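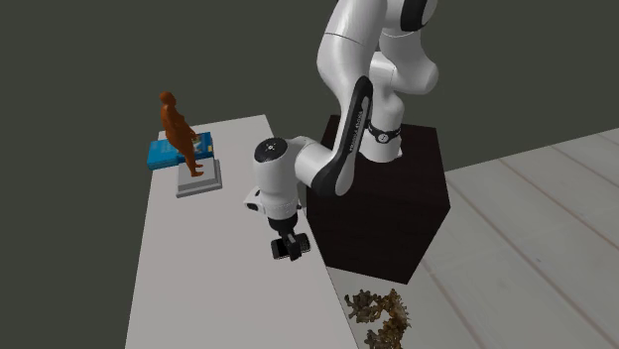
Drolon promise new album in April, again

February 25, 2018

Drolon have put a date on their fourth album for the second time, and this time the label says it will stick. The record, now called "Stundenley," is due out in April with a run of 12 shows to follow. Anyone who bought tickets the last time the band announced a spring release may want to wait for the box office to open before celebrating.

The news came in a short statement on the band's website, which also carried a new logo and a link to a pre-order page. The page takes orders for the vinyl, the CD and a bundle with a shirt. It does not list a running time, and it gives six song titles where the band had earlier talked about a double album. The label, Nseir, did not say what happened to the rest of the material.

Fans will remember that the record was first announced under a different title, with different artwork and a producer whose name has since dropped out of the press notes. A single was supposed to come out ahead of it. What appeared was a teaser of less than a minute, mostly guitar feedback and a spoken line, and the full song never followed. It isn't on the new track list either, at least under the name it had then.

According to the statement, the album was "written fresh from the ground up" over the winter and recorded in the band's own rehearsal room in Jinville. It calls the result "the heaviest and most honest thing we have ever done." The notes for the second album said nearly the same, and the third was described as a return to the heaviness of the first. Whether the new one is heavier than all of them can't be judged from what has been released so far, as no music came with the announcement. Nseir says a first song will be out "in the coming weeks."

The tour is a little easier to pin down, though only a little. Twelve dates are promised and seven cities are named. The remaining five are marked "to be announced." The opening night is in Jinville, where the band plan to play the new album from start to finish in a hall that holds 2,000 people. That is a big step up. On their last visit home they played a club with room for a few hundred, and the balcony was kept closed that night.

The band's office calls the Jinville date "already in huge demand." Tickets for it had not gone on sale when the statement was published, so it is hard to know what the demand was measured by. A mailing list sign-up has been open for a while and may be what they mean. Prices have not been given either, apart from a VIP package that includes early entry, a signed poster and a place at the soundcheck. There is no word on refunds if the date moves, and people who held tickets for the canceled spring tour have reported on the band's own message board that they waited roughly two months to get their money back. The ticketing fees were not returned.

Support acts have not been confirmed. The poster has a blank space where two names would go, with the words "special guests" over it.

There are some reasons to take the announcement more seriously than the last one. The pre-order page has a catalog number on it, which the old one never did, and at least three of the named venues have the shows on their own calendars. The artwork looks finished. The lineup is also settled, or seems to be. The second guitarist who left after the summer festivals has not been replaced, and the statement says the band will carry on as a four-piece, on stage as well as on record. How the older songs will work with one guitar is left open. Several of them lean on twin leads, and live clips from the fall show the band skipping those songs altogether.

The new title has already caused some head-scratching. "Stundenley" was the name of a demo the band handed out at shows in their early days, and copies of it still change hands among collectors. Two of the six listed titles match songs from that demo. That sits oddly with "written fresh from the ground up," although re-recording old songs is common enough and the originals were rough. The band have not said whether these are new versions or new songs with old names. A question about it under the announcement had drawn plenty of replies from fans by the time of writing and none from the band.

Nseir, for its part, has had a slow year. Two other releases on its schedule slipped past their dates, and one of those is still listed as "coming soon." The label says the pressing for "Stundenley" has been booked and that the April date is final. It said the date was final last time as well.

The exact release day has not been announced. Pre-orders are open now and are charged at the time of purchase, with shipping "on or near release." Tickets for the named shows go on sale through the venues, and the band say the missing cities will be filled in before the first single is out.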